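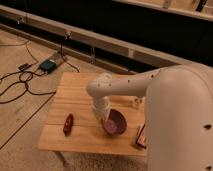

I started Tolthorpe with one small table and a pretty stubborn idea that most people buy furniture that's too big for them. I'm Fatima Mofokeng, and I've been making little tables ever since, first in my garage in Lilimholm and now in a proper shop with real heat (my knees are grateful!). The top is still the same simple thing it was at the beginning, a square of light, honey-colored wood made from three planks, with the seams left where you can see them. I get asked all the time if I'd fill those in. Nope! I like how a dark red bowl looks sitting on top of the grain, and a perfectly smooth slab would feel like somebody else's table.

There are five of us if you count Virgilio Marquez, and you'd better, because he cuts every leg. Halldóra Nørgaard handles finishing and also the phone, sometimes both at once, so if you hear sanding when you call, that's her. We sold 67 tables our first year and I thought that was wild. Last June we passed 795 and had cake on one of them.

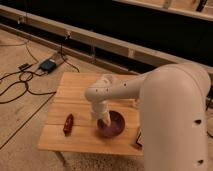
The table with its pine top and a dark leg, reddish-brown bowl on top.

We call this one the Nieto, and it's what most folks come in for. It works next to a couch, at the end of a bed, or as a place to dump your keys and a bowl of whatever you're snacking on. The Renport is its longer cousin, and we only make that one to order, so figure on almost 2 months.

Come by the shop if you're close. We keep a shelf of offcuts by the door, free to anybody with a project, and Hjalti Steinarsdóttir will talk your ear off about wood glue if you let her. Mornings before 11 are quietest.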